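Workshop notebook, camera bench
Wednesday, started 9:15

Subject: battery life and horizon drift on the Vorketti action camera, second unit. The first unit went back to Cuervo with the broken door hinge and I will not write more about it until they answer.

Firmware is the one from June. I did not update before the test, so that the numbers can be compared with what Florian wrote for the Dakness.

Battery. Charged to full overnight, left on the shelf until morning. Recording at the highest setting, screen off, wireless off, no stabilization. It stopped by itself after 87 minutes. The Dakness did 90 in the same conditions, so for me they are equal. With stabilization on I have only one run and I interrupted it myself by mistake, so it does not count. To repeat.

The battery indicator is not very honest. It stays at full for a long time, then it goes down quickly, and the last bar disappears almost together with the camera. Florian Riviere says that his own one makes the same and that he learned to change the battery at two bars.

Files. The camera cuts the recording in pieces and the names are not in a good order when you sort them by name. You must sort by time. I lost half an hour with this before lunch. Our copy script now sorts by time also, please take the new one from the shared folder and delete the old one.

Horizon. Mounted on the Lastwood clamp, turned slowly through 181 degrees on the plate (one degree too much, my mark on the plate is badly drawn). The horizon is correct at the start and leans a little to the left at the end. Turned back, it leans less but it does not return completely to zero. I do not know yet if it is the camera or the clamp. The clamp has some play in the lower screw — I tightened it with the small key and the lean was smaller in the next pass, which makes me suspect the clamp more.

Sound. Acceptable indoors. There is a click each time the camera begins a new file, you hear it well with headphones. Wind not tested.

Menu. Too many levels. The exposure lock is under "Assist" and not under "Exposure", I have written it inside the box lid for the next person.

Card: the slow one failed after 500 files, the camera shows only "Card error" and must be restarted. The fast one has no problem until now. I keep the slow one in the drawer with red tape, do not format it, I want to look at it again.

To do:
- battery with stabilization, full run
- horizon again with the other clamp
- ask Cuervo for the hinge
- draw the mark on the plate again, with a fine pen

Stopped at 17:40.
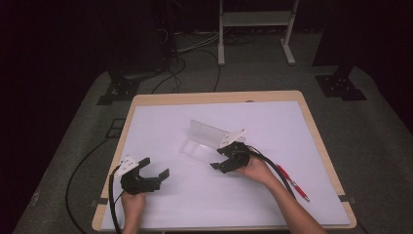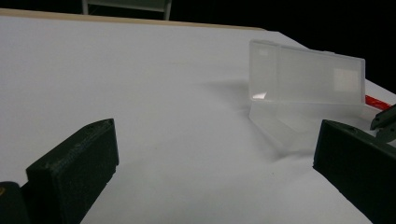
Notebook 4, p. 87

Added next morning. Horizon repeated with the old steel clamp, same plate, same speed. No lean that I can see going out, a very small one coming back. So most of it was the Lastwood. I wrote to Florian, because he has the same clamp on his tripod and perhaps he corrected his clips for nothing. Battery is charging now for the stabilization run.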